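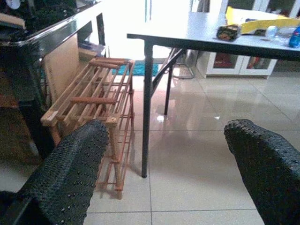 # Connecting a Web Storefront to an Existing Stock and Accounts System

Final project report, Business Information Systems program

## 1. Background

Gondix is a wholesaler of household storage and hallway furniture. It sells to independent retailers and takes most of its orders by telephone and email. Orders are typed by office staff into an accounts and stock system that the company has used for many years and does not wish to replace. The company opened a small web storefront before this project began, but the storefront was not connected to the accounts system. Staff copied each web order by hand, and stock levels on the website were updated once a day, at 7 a.m., from a spreadsheet.

The project team was asked to design and test a link between the two systems. The work was carried out between February and May by a team of four students, as part of the industry placement module. The company provided access to a test copy of its database and to two members of its office staff, who answered questions and took part in the trial.

## 2. Objectives

The agreed objectives were as follows:

- Web orders should reach the accounts system without being retyped.
- Stock levels on the storefront should match the accounts system within 20 minutes.
- Prices agreed with individual retailers should be shown when those retailers log in.
- Office staff should be able to see and correct any order that fails to transfer.

Online card payment was discussed at the first meeting and left out of scope. Almost all of the company's customers buy on account and are invoiced monthly.

## 3. Review of the existing process

The team spent two days in the order office at Sullton and recorded each step between the arrival of a web order and the printing of a picking list. Nine steps were identified. Four of them consisted of copying information from one screen to another.

Errors were most often found in three fields: the delivery address, the unit of sale, and the customer reference. The unit of sale caused the greatest difficulty. The storefront listed products singly, while the accounts system held many of the same products by the carton. A retailer who ordered six items online could receive six cartons if the clerk did not notice the difference. Staff were aware of this and had taped a list of the affected products beside the main terminal.

Retailer-specific prices were not shown online at all. Customers saw the standard trade price and were credited later. Staff reported that this was the usual reason for customers to return to ordering by telephone.

## 4. Options considered

### 4.1 Replacement of the storefront

The first option was to replace the storefront with a product built for the accounts system. This would have met every objective. It was rejected on grounds of cost and because the company had recently paid for new product photography and page layouts that could not easily be moved.

### 4.2 Scheduled file transfer

The second option was to export orders from the storefront as files and import them on a schedule. The accounts system already has an import screen for this purpose. The method is simple and can be supported by staff without programming knowledge.

### 4.3 Middleware service

The third option was a small service running between the two systems, reading from one and writing to the other through their published interfaces. It offers faster updates and better error reporting, but must be hosted and maintained.

The team recommended the third option for stock and prices, and the second for orders. The company accepted this combination. It preferred that orders continue to enter the accounts system through the import screen, where the existing validation rules would still apply.

## 5. Design

The service, named Ansari for the purposes of the project, performs two tasks. It reads stock and price tables from the accounts system and sends changed records to the storefront. It also collects completed web orders, converts the units of sale, and writes an order file to a shared folder.

Unit conversion is controlled by a single table held in the accounts system. Each product has a web unit and a stock unit, with a conversion factor between them. If a product has no entry, the order is held and is not written to the file. The team considered using a default factor of one but decided against it, as this would have repeated the existing fault.

Held orders appear on a web page available only on the office network. The page shows the order number, the customer, the reason for the hold, and a button to release the order once it has been corrected.

## 6. Testing

Testing took place in two stages. In the first, the team replayed past web orders against the test database and compared the results with the orders originally typed by staff. Differences were examined one at a time. Most proved to be typing errors in the originals. Two were faults in the service, both concerning addresses with more than one line for the building name, and were corrected.

In the second stage, the service ran alongside the manual process at the Pellurthorpe depot, which handles a smaller range of products. Staff continued to type orders as before and checked the imported version against their own. Stock updates reached the storefront within the agreed limit during normal working hours. During the overnight backup, the accounts system locks its tables and updates were delayed until the backup had finished. The company considered this acceptable.

## 7. Limitations

The trial did not cover returns or partial deliveries, both of which are still handled by hand. Customer-specific prices were tested only for retailers on a fixed discount. Retailers with prices negotiated by product line will require a further table, the structure of which is given in Appendix B.

The service has no automatic alert if it stops running. Staff must check the status page at the start of each shift.

## 8. Recommendations

The team recommends that the company complete the unit conversion table for all active products before the service is used at Sullton. Responsibility for the table should be given to one named post in the order office. An email alert should be added before the autumn ordering period, and the taped list should be removed from the terminal once the table has been checked against it.

Source code, the test log, and a short operating guide have been supplied to the company with this report.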